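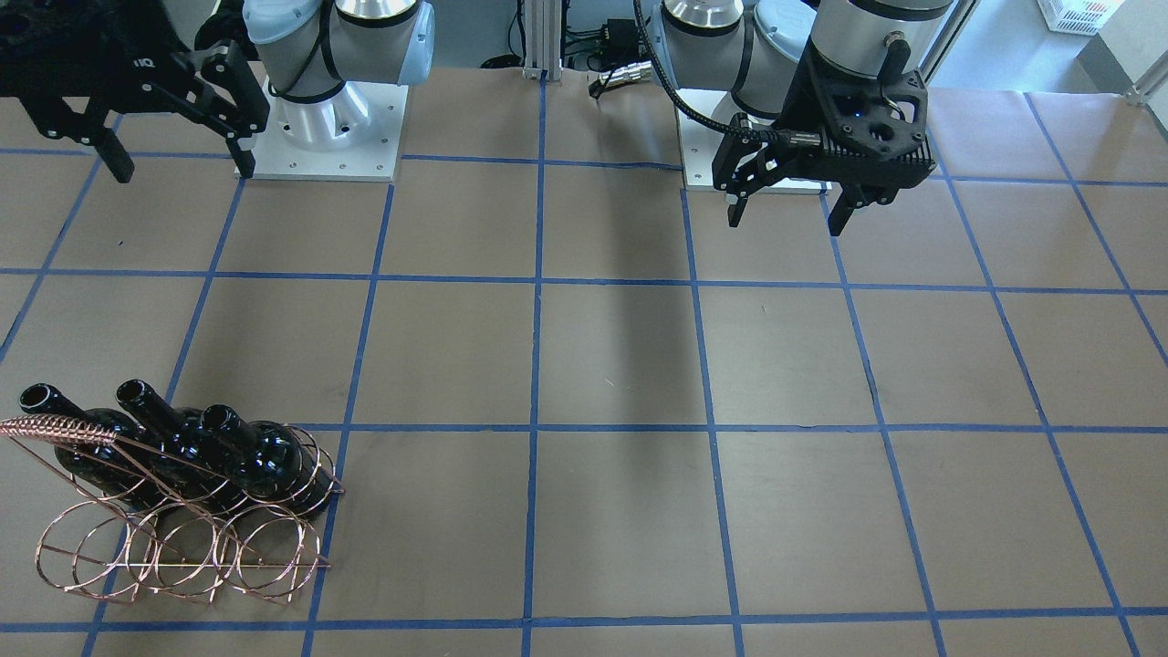
Iara Orellana
@iaraorellana · 2023-04-30

Papered and taped the big table. Posting what I did because Renata Carrasco asked, and I'd like to have it written down for next time.

Paper goes on first. Plain brown, pulled tight and fixed on the underside. I started in one corner in March and got a wrinkle down the whole length, so now I work out from the middle.

Tape is blue. I had two rolls, one from Ibarra and one from Dosik. Used the Dosik. The Ibarra one tore every time I tried to lift it and start over.

Long lines first, then the cross lines. Press down with the side of your thumb as you go. If you pull the tape while you lay it, it shrinks back later and the ends come up. 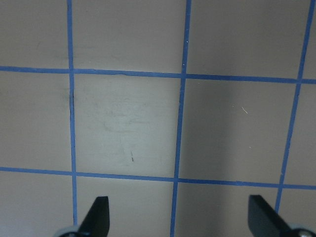 I don't use a straightedge for the lines. I mark both ends with a pencil and go by eye in between. They wander a bit. For what I use the squares for, that's fine. If you need them true, snap a chalk line first.

Where two strips cross I just lay one over the other. Eulalia Figueroa cuts hers so they butt together. Looks cleaner, takes her twice as long.

One kink I left alone. Lifting tape off paper takes the top layer of paper with it, and then you have a fuzzy patch you can't write on.

What the squares are for: I'm trying out where things go before they go on the real shelf. Put the thing down, look at it, move it one square over. Easier than shifting it around on a shelf at head height.

First up is the bottle rack. It's wire, so it weighs very little until the bottles go in. I want it away from the front edge and with enough space to reach past it.

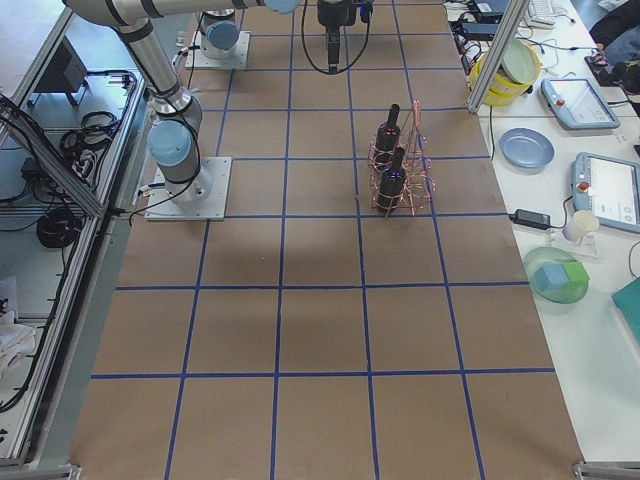 Copper-colored rack, two bottles in it.

I tried it nearer the middle too and didn't like reaching over it. The shelf has 8 inches free at the right end, so it will probably go there.

Yamila asked if the paper can be reused. One side, yes, if you don't spill on it. I get 7 weeks or so out of a sheet before the corners go.

Plates are next. Will add to this when I've decided.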